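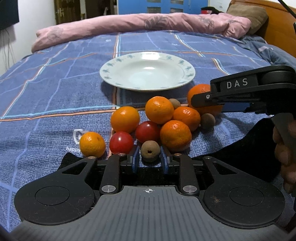

The Sitent is a hand-held two-finger gripper made by Zodaveo and used in pairs, one per hand, to record grasping motions for robot arms. It is built for work in ordinary rooms, on tables, benches and beds. This article deals with its set-up and routine care.

Construction

Each finger is carried on a black linkage arm held by metal pivots. The fingertips have blue pads that can be replaced. The body is grey and ribbed, with a small crosshair mark near the centre of its upper edge. The camera sits behind the fingers and looks over the body, so the mark and both pads stay in view. The gripper weighs 630 grams. 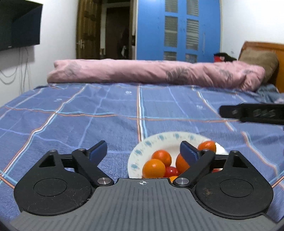
Set-up

The crosshair is checked first. If it has moved in the camera's view, the mount is loosened, squared up and tightened again. The fingers are then opened fully and closed 8 times, and the pads should meet evenly along their faces. A gap at one end usually means a loose pivot.

A short trial with small round objects follows. Fruit is a common choice – tangerines and tomatoes differ enough in size and skin to show up a pad that slips. The operator moves pieces on and off a plate with both grippers before recording starts.
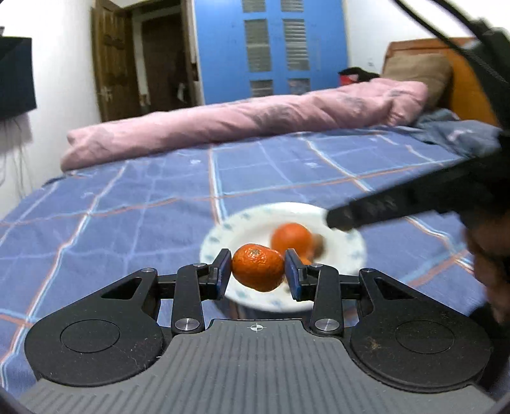
Maintenance

Dust and lint gather in the round recesses on the side housings and are brushed out dry. Pads are wiped with a damp cloth and changed when the surface goes shiny. Zodaveo lists a pad life of 3,090 grasps. Pivots take a drop of light oil, with the excess wiped off before it reaches the pads.

The Wróbel pad set, sold separately, fits the same arms but needs the crosshair check repeated after fitting.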